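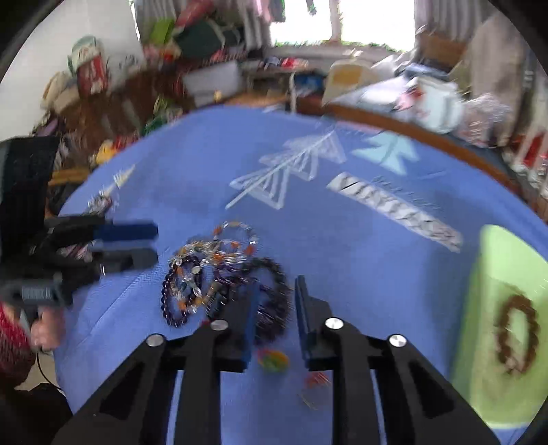 Home | Topics | Ask | Unanswered | Guidelines | Sign in

Two-handed jewelry sorting by demonstration: how should tangled items be handled?

Posted in November by workshop_coordinator
Category: Teaching by hand, hand-held grippers

Our training center has begun recording demonstrations in which one person holds a gripper in each hand and performs a household task at a table. The task in question is the sorting of bracelets. The operator is required to take bracelets one at a time from a pile on a cloth-covered table and to place each one in a tray to the right. The recordings are then used to train a policy for a two-arm station supplied by Berska.

The written task sheet was adopted from an earlier project, Nesum, in which the objects were wooden blocks and plastic cups. It does not address objects that catch on one another. Beaded bracelets do so in almost every episode. When the right gripper lifts one, a second and sometimes a third comes up with it, held by a charm or a spacer. Operators have responded in different ways. Certain operators shake the gripper until the extra bracelet falls. Others lower the whole group and begin again. Others bring in the left gripper and pull the two apart in the air.

At present we hold 3,792 episodes, of which 3,455 passed the first review. The reviewers disagree about the remainder, and the disagreement is chiefly about the shaking. The policy trained on the accepted set closes on the pile with confidence and then swings whatever it has lifted from side to side, including when it has lifted only one bracelet.

I would be grateful for guidance on three points.

First, should operators be instructed to use one method of separation only, or is variety of value?

Second, should an episode be rejected if the operator drops a bracelet and picks it up again?

Third, the pile sometimes has small loose items near it, such as a trinket or a rubber piece. Should these be cleared before recording begins?

The fingers in use are the standard pair with soft pads at the tips. A change of hardware is not possible during this period.

Answer 1 (accepted)
Posted by tabletop_methods

The institution for which I work has recorded bracelets, cables, and key rings under similar conditions. The following reflects our current practice.

On the first point, a single method should be prescribed. Variety in the starting position of the objects is of great value, and the pile should be disturbed between episodes so that no two begin alike. Variety in the method of separation has been much less useful to us. When the same view of the pile is followed in one episode by a shake and in another by a pull, the policy has no means of knowing which is wanted, and it will often produce something between the two. The sideways swing you describe is consistent with this.

The method we prescribe is as follows. The left gripper closes on the lower bracelet while it is still resting on the cloth, and it holds it there. The right gripper then lifts the upper bracelet by the string between two beads, slowly, to a height of one hand. If the lower bracelet begins to rise, the right gripper stops and moves sideways until the catch is released. Only then does it continue to the tray. The left gripper does not open until the right gripper is over the tray.

This is slower than shaking, and operators who are paid by the episode will object to it. We altered our payment to a rate by the hour before introducing the method. I recommend doing so in that order.

Operators should also be told to grip at the string and to avoid closing across a large round bead. A bead held between two soft pads can roll, and the bracelet turns with it. The motion looks acceptable to a reviewer and is very difficult for a policy to repeat.

On the second point, we keep an episode with a drop when three conditions are met: the bracelet falls within reach, the operator waits for it to come to rest, and it is then picked up by the ordinary method. An episode is rejected if the item is nudged back with the side of a finger or caught with the bare hand. Recoveries are marked with a separate label so that their share of the set can be adjusted. In our last group of 1,000 episodes, 81 carried this label, and the policy learned to return for a fallen item without being drawn into dropping things on purpose.

On the third point, please see the next answer, with which I agree in part.

Answer 2
Posted by recording_room_b

Regarding loose items, my advice is to leave them in place and to amend the task sheet. A policy trained on a clear table tends to fail on a table that is not clear, and no household table is clear. The sheet should state whether small items count as jewelry and must go to the tray, or are to be ignored. Either rule will serve. What caused difficulty at our site was the absence of any rule: half of the operators put charms in the tray and half did not.

If the items are to be ignored, operators must also avoid pushing them. A small round object tends to travel when a fingertip comes down beside it.

I would add a remark on patterned cloths. A printed cloth with strong shapes in white is a sound choice for one portion of the recordings, but it should be exchanged regularly. Our first policy would reach toward one corner of the print when the pile was small. We now use several cloths and turn each one between sessions.

I do not agree with Answer 1 that the left gripper must remain closed until the right gripper reaches the tray. It may open as soon as the two bracelets are plainly apart. We use this rule with the Zinchenko arms and have seen no harm from it.

Answer 3
Posted by guest_contributor

We use Putix for review and it has a setting to filter out fast motions. That may remove the shaking. I do not recall the name of the setting. It is under Review or under Import.

Comment from workshop_coordinator

Thank you for these replies. The task sheet will be amended to require the holding method, and shaking will be grounds for rejection from the next session onward. Loose items will remain on the table and are to be ignored. With regard to the point on which the first two answers differ, we shall follow Answer 1 for the present, as our operators are new and a fixed rule is easier to check. The setting mentioned in Answer 3 was found under Import. It also removed a number of ordinary reaches, and we have switched it off.

This question is closed to new answers. Comments remain open to registered members.

This site uses cookies to keep members signed in and to measure page visits. By continuing to use the site, you accept their use. Manage settings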